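임신성 당뇨 선별검사 이후의 기록: 식사, 걷기, 채혈 로그
9월 14일
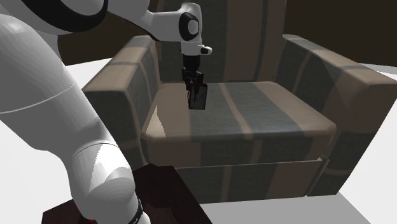
지난 글에서 50g 경구당부하검사 결과가 기준을 넘었다는 데까지 썼다. 이번 글은 그 다음 단계인 100g 확진검사와, 그 뒤로 내가 어떤 방식으로 식사와 혈당을 기록했는지에 대한 정리다. 의료인이 쓴 글이 아니므로 수치 판단은 각자 담당 의사에게 확인해야 한다. 나는 통계 처리를 직업으로 하는 사람이고, 기록 방법에 대해서만 조금 할 말이 있다.

1. 확진검사 당일

100g 검사는 공복 채혈 한 번, 시약을 마신 뒤 한 시간 간격으로 세 번, 모두 네 번 채혈한다. 전날 밤부터 금식했고 물은 병원에서 허용한 범위 안에서 조금 마셨다. 시약은 50g 때보다 훨씬 달고 양도 부담스러웠다. 5분 안에 마시라는 안내를 받았는데 나는 거의 5분을 다 썼다. 마시고 30분쯤 지나 메스꺼움이 있었지만 토하지는 않았다. 토하면 다른 날 다시 해야 한다고 들었다.

대기 시간에는 앉아 있어야 한다. 돌아다니면 근육이 포도당을 소비하기 때문에 결과가 달라질 수 있다는 설명이었다. 채혈 시각은 간호사가 종이에 적어 주었고, 나는 휴대전화 알람을 따로 맞춰 두었다. 두 번째와 세 번째 채혈은 양팔을 번갈아 했다. 혈관이 잘 안 잡히는 사람이라면 미리 말해 두는 편이 낫다.

기준치는 공복 95, 1시간 180, 2시간 155, 3시간 140(단위 mg/dL)이었고 이 중 두 개 이상이면 확진이라고 했다. 병원마다 쓰는 기준이 다를 수 있으니 결과지의 참고치를 볼 것. 내 경우 1시간과 2시간 값이 넘었고 공복과 3시간 값은 안쪽이었다. 결과는 이틀 뒤 전화로 받았다.

2. 측정 시점과 목표 범위

산부인과에서 내분비내과로 의뢰가 갔고, 담당인 샤불 선생(Fouad Shboul)이 하루 네 번 측정을 지시했다. 아침 공복, 그리고 세 끼 각각의 식후 한 시간이다. 식후의 기산점은 첫 숟가락을 뜬 시각으로 한다. 나는 처음 사흘 동안 식사를 마친 시각부터 쟀다. 이 사흘치 값은 버리지 않고 표에 남겨 두되, 비고란에 기산점이 다르다고 표시해 평균 계산에서는 뺐다.

목표는 공복 95 미만, 식후 1시간 140 미만이었다. 식후 2시간에 재라고 하는 병원도 있고 그때는 목표값이 다르다. 인터넷 게시판에서 다른 사람의 수치와 비교할 때 이 차이를 빼먹은 글이 많다. 1시간 값과 2시간 값을 한 표에 섞어 놓고 높다 낮다 하는 것은 의미가 없다.

채혈은 손가락 끝의 가운데를 피해 옆면에서 한다. 손을 씻고 완전히 말린 뒤에 잰다. 과일을 깎고 손을 닦지 않은 채 쟀을 때 171이 나왔고, 씻고 다시 재니 122였다. 첫 방울을 닦고 두 번째 방울을 쓰라는 안내도 있고 손만 제대로 씻으면 첫 방울도 괜찮다는 안내도 있는데, 나는 두 번째 방울로 통일했다. 어느 쪽이든 한 가지로 고정해야 나중에 값을 비교할 수 있다.

3. 기록 양식

처음에는 Ponow라는 앱을 썼다. 입력은 편하지만 내보내기를 하면 식사 메모가 한 칸에 뭉쳐서 나온다. 2주차부터는 스프레드시트로 옮겼다. 열 구성은 다음과 같다.

날짜
식사 구분(공복, 아침, 점심, 저녁)
첫 숟가락 시각
측정 시각
혈당값
밥 또는 빵의 무게(g)
단백질 반찬 종류
식후 걷기 시간(분)
비고(수면, 감기, 외식 여부 등)

열은 9개다. 더 늘려 본 적도 있으나 빈칸이 많아져서 되돌렸다. 반찬 무게까지 재는 것은 일주일 만에 포기했고 탄수화물 무게만 남겼다. 저울은 1g 단위면 충분하다. 밥은 잡곡밥 기준으로 130g에서 시작해 값을 보면서 조정했다.

측정 시각과 첫 숟가락 시각을 따로 적은 이유는 실제 간격을 계산하기 위해서다. 60분을 맞춘다고 생각해도 계산해 보면 52분이거나 74분인 날이 있다. 나는 55분에서 65분 사이에 들어온 값만 평균에 넣었다.

4. 식사에서 달라진 것

영양상담에서 받은 권고는 하루 섭취량 1,969kcal였다. 키와 임신 전 체중, 주수를 넣어 계산한 값이라 다른 사람이 그대로 쓸 숫자는 아니다. 이것을 세 끼와 간식 세 번으로 나눈다. 총량보다 배분 쪽이 내 혈당에는 영향이 컸다.

아침이 제일 까다로웠다. 같은 밥 130g을 먹어도 점심에는 118에서 126 사이인데 아침에는 140을 넘는 날이 있었다. 임신 중에는 아침에 인슐린 저항성이 더 두드러질 수 있다고 한다. 그래서 아침만 밥을 90g으로 줄이고 달걀과 두부를 늘렸다. 줄인 탄수화물은 오전 간식으로 옮겼다. 통밀 크래커 몇 장과 무가당 요거트 정도다.

먹는 순서도 시험했다. 채소, 단백질, 밥 순서로 먹은 날과 섞어 먹은 날을 점심에 한해 비교했는데 순서를 지킨 쪽이 평균 약 10 낮았다. 표본이 작고 반찬도 매번 같지 않았으니 이 차이를 그대로 믿지는 않는다. 다만 비용이 들지 않는 방법이라 계속하고 있다.

과일은 끊지 않았다. 식사 직후의 후식으로는 먹지 않고 오후 간식 시간에 사과 반 개를 먹는다. 주스는 뺐다. 외식 중에는 국수류가 가장 높았고, 국밥은 밥을 따로 받으면 조절이 된다. 떡은 두 조각에 158이 나온 뒤로 시험하지 않았다.

취침 전 간식은 빼면 오히려 공복 값이 올라가는 날이 있었다. 우유 한 컵이나 견과류 한 줌을 넣은 뒤로 공복은 84에서 93 사이에 있다. 공복 값은 식사 조절만으로 잘 안 내려가는 경우가 있고 그때는 인슐린을 상의하게 된다고 들었다. 나는 현재까지 식사와 걷기로만 관리 중이다.

5. 걷기

식후 15분쯤에 나가서 20분을 걷는다. 속도는 옆 사람과 대화가 되는 정도. 비가 오면 아파트 복도를 왕복하거나 거실에서 제자리걸음을 한다. 걷지 않은 날과의 차이는 저녁 식사에서 가장 뚜렷했다.

신발은 원래 신던 것이 발등을 눌러서 반 치수 큰 것으로 바꿨다. 허리 지지대는 Drendetti 제품을 빌려서 일주일 써 봤는데, 걸을 때는 괜찮고 앉으면 말려 올라가서 돌려줬다. 배가 자주 뭉치는 사람, 자궁경부 길이 때문에 주의를 받은 사람은 걷기 전에 반드시 담당 의사에게 물어봐야 한다. 나도 배가 뭉치는 날은 중간에 멈추고 왼쪽으로 누워서 쉬었다. 그런 날의 걷기 시간에는 실제로 걸은 분만 적는다.

6. 측정기 오차

같은 손가락, 같은 방울로 연속 두 번 재도 값이 다르다. 내 측정기에서는 3에서 8 정도 벌어졌다. 139와 142는 사실상 같은 값으로 보는 것이 맞고, 한 번의 141에 놀랄 필요는 없다. 샤불 선생도 개별 값보다 일주일 중 몇 번이 목표를 벗어났는지를 본다고 했다. 그래서 시트 맨 아래에 주별 초과 횟수를 세는 행을 넣었다. 엑셀이라면 COUNTIFS 하나로 된다. 식사 구분별로 나누어 세면 어느 끼니가 문제인지 바로 나온다.

시험지는 개봉일을 통에 적는다. 욕실에 두면 습기가 차므로 부엌 서랍으로 옮겼다. 측정기를 바꾸는 경우에는 며칠간 두 기기로 같이 재서 차이를 적어 두는 것을 권한다.

7. 자주 받은 질문

지난 글에 마리카르 씨(Rezaul Marikar)가 연속혈당측정기를 쓰면 채혈을 안 해도 되느냐는 댓글을 남겼다. 내가 다니는 병원에서는 손가락 채혈 값을 기준으로 판단하고, 연속측정은 추세를 보는 보조 자료로만 쓴다고 했다. 센서 값은 간질액의 포도당이라 혈당보다 몇 분 늦게 따라온다. 급격히 오르는 구간에서는 차이가 더 벌어진다.

출산 후에 대한 질문도 있었다. 출산 후 6주에서 12주 사이에 75g 검사를 다시 받으라는 안내를 받았고, 달력에 넣어 두었다. 그 이후에도 정기적으로 확인해야 한다고 한다.

스프레드시트 양식은 개인 정보를 지우고 올릴 예정이다. 수식 중 간격 계산 부분이 자정을 넘기는 경우 음수가 나오는 문제가 있어서 그것부터 고치고 있다.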